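A Household Inventory, Completed

The inventory of the house in Prirnley was closed in November. It holds 1,839 entries. Readers who have followed this site since the move from Dinham will recall that the project was announced with an expected duration of one winter. It took two. The present post sets out how the work was done, which decisions were later reversed, and what the finished record is being used for.

The inventory was begun for insurance purposes. The policy on the Dinham house had asked only for a total sum, and that sum had been carried forward from one renewal to the next without review. When the new policy was taken out, the form requested a list of contents by room, with a value against anything of note. The first attempt at that list was made from memory at the kitchen table and ran to less than a page. It omitted the piano.

Scope

The first matter to be settled was what would count as an item. The early rule was that anything which could be lifted with one hand and sold separately would have its own line. The rule was abandoned within the first evening, in the cutlery drawer. The rule that replaced it has been kept to the end: a thing is entered singly if its loss would be noticed within a year, and otherwise it is entered as part of a group. A set of teaspoons is therefore a group. The serving spoon with the bent handle is an item.

Books presented a separate difficulty. They are entered by shelf, with a note of the general subject, and only those which would be hard to replace are named. I am aware that some readers will disapprove. A full catalog of the books may be undertaken at a later date, and it would be kept as its own document.

Paper was excluded altogether. Letters, certificates, school reports and receipts belong in a filing system, and the filing system in this house is not yet fit to be described in public.

Materials

The record is kept in a bound ledger, with a typed copy made at the end of each session. Software was considered. I used an application called Seltodum for the first month, and it performed as described by its makers, but the entry screen required a category for every object and the categories could not be edited. A coal scuttle used for umbrellas was refused by "Heating" and accepted by "Garden," where it would never have been found again. The ledger accepts everything.

The ledger has columns for the entry number, the name of the thing, the room, the place within the room, the source if known, and a remark. The value was given a separate sheet at the back, as values change and the rest should not. Anyone starting a record of this kind is advised to leave the remark column wider than seems necessary. Mine was ruled at the width of a thumb and had overflowed into the margin by the second page.

A soft pencil was used for the place column and ink for all others. Objects move. The pencil entries for the hall have been erased so often that the paper there has begun to shine.
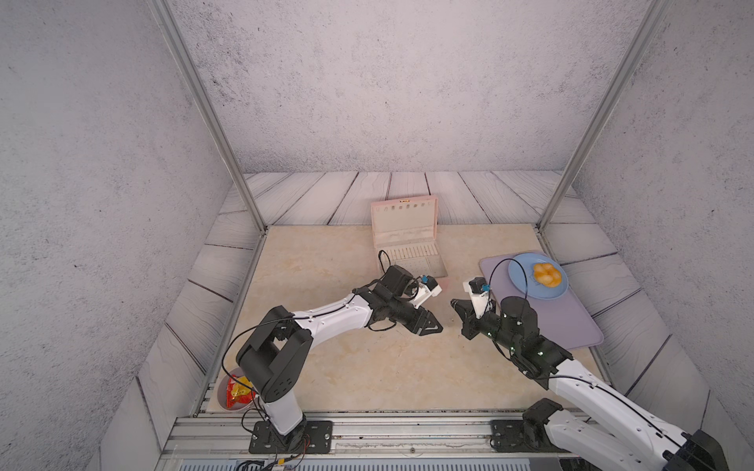
Method, Room by Room

Work proceeded clockwise from the door of each room, from the floor to the ceiling, with cupboards opened as they were reached. Sessions were limited to an evening hour and began at seven. Longer sessions were tried and produced entries such as "brown thing, see other brown thing," which had to be done again in daylight.

The kitchen was finished first and was the least interesting. It did establish that the household owned 19 lids for which there was no vessel. These were set on the windowsill for a fortnight in case their vessels should come to light elsewhere. A few did, chiefly in the garage. The remainder were given away as scrap metal, apart from the glass one, which fits the large mixing bowl well enough and has been reclassified.

The sitting room went quickly until the sideboard. The sideboard had traveled from Dinham with its drawers full and taped shut, against the advice of the movers, and had been used since then as a surface. Its contents were found to include the instructions for a clock we no longer have, a quantity of candle ends, and the key to the meter cupboard at the previous house. The key has been mailed to the present owners with a letter of apology.

The bedrooms required more tact. It was agreed at the outset that each member of the household would be responsible for their own drawers and would supply a written return, and that no return would be checked. The returns differed in style. One was a complete schedule by drawer and color. Another read, in full, "clothes, etc." Both were accepted and are pasted into the ledger in the order received.

The attic was left until last. It was reached in the second winter, and an account of it was published here at the time, so I will not repeat the matter of the water tank. Readers who missed that post may find it useful before storing anything beneath a water tank.

Small Things

By far the slowest part of the record was the part that took up the least space. Buttons, brooches, cuff links, watch parts, medals, foreign coins and the contents of jewelry boxes occupied most of a spring. Furniture can be named at a glance and its history is generally known to everyone in the house. A small object has usually been put somewhere safe by a person who did not say why.

The practice adopted was to record where each small thing was found before moving it. This sounds excessive. In several cases, however, the place turned out to be the only evidence of the source. A ring found in a sewing tin is likely to have come with the sewing tin, and the sewing tin came from my grandmother's flat above the Aksoy bakery, where she lived for the last part of her life. Had the ring been tipped out with everything else and sorted by size, that connection would have been lost. 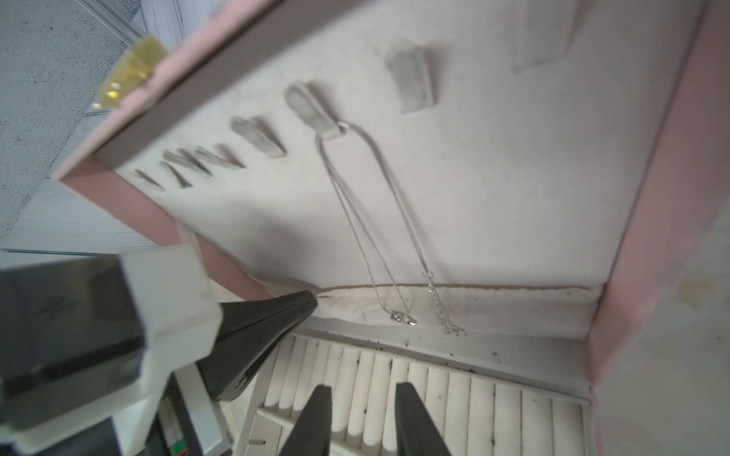 Jewelry box with the lid open, a silver necklace hanging from one of the hooks.

Chains and necklaces should be entered while they are still hanging or lying apart. I entered a number of them from a heap in a saucer and spent 15 minutes on each knot before admitting that they could be described equally well while knotted. They are recorded as a group, with the remark "to be separated," and that remark stands.

Relatives were consulted by letter and by telephone. A list of the unidentified pieces was circulated, with a request that each person write down what they remembered without discussing it with the others. The request was ignored. An aunt and a cousin now hold firmly opposed views on the origin of a garnet brooch, and each has asked that the ledger reflect hers. The ledger reflects both. The remark runs over the page.

Valuation

Valuation was the original purpose of the exercise and proved to be its shortest stage. Most of the contents of an ordinary house have very little resale value, and an insurer is chiefly concerned with the cost of replacement. For common goods I used the price of a similar new article in the shops. For the piano, the sideboard and a small number of other pieces, a written opinion was obtained from an auction room, which charged a modest fee and was courteous about the sideboard.

The total was higher than the sum on the old policy by a margin I prefer not to publish. Households which have been carrying forward the same figure for many years may wish to look at it again.

Corrections to Earlier Posts

It was stated here last year that the blue blanket had been lost in the move. It was entered in the spring as part of the lining of the dog's bed, and the statement is withdrawn.

It was also stated that numbered stickers leave no mark on varnished wood. They do, on this varnish. The stickers have been replaced with tags on thread wherever an object has a handle or a leg, and elsewhere with nothing at all.

A correspondent asked whether gifts between members of the household should be entered under the giver or the receiver. The earlier reply recommended the receiver. I would now recommend that the source column carry the giver and that ownership be left out entirely. The ledger has no column for ownership, and its absence has prevented at least two disputes.

Current Use

The ledger is kept on the shelf beside the telephone, with the typed copy held at a relative's address in Dinham. New purchases are entered on the first evening of the month. Disposals are struck through with a single line, so that the entry can still be read, and the destination is written in the remark column where there is room.

It is consulted more often than had been foreseen, mostly for the place column. Since its completion it has been used to find the spare fuses, the cake tin with the loose base and the good scissors. The good scissors were not where the ledger said they would be, and the pencil entry has been amended.

Entries for the garden shed have not been made. The shed was considered to fall outside the house for the purposes of the policy, and the insurer has since written to say that it does not. Work will begin when the weather allows, and the results will be posted on this page.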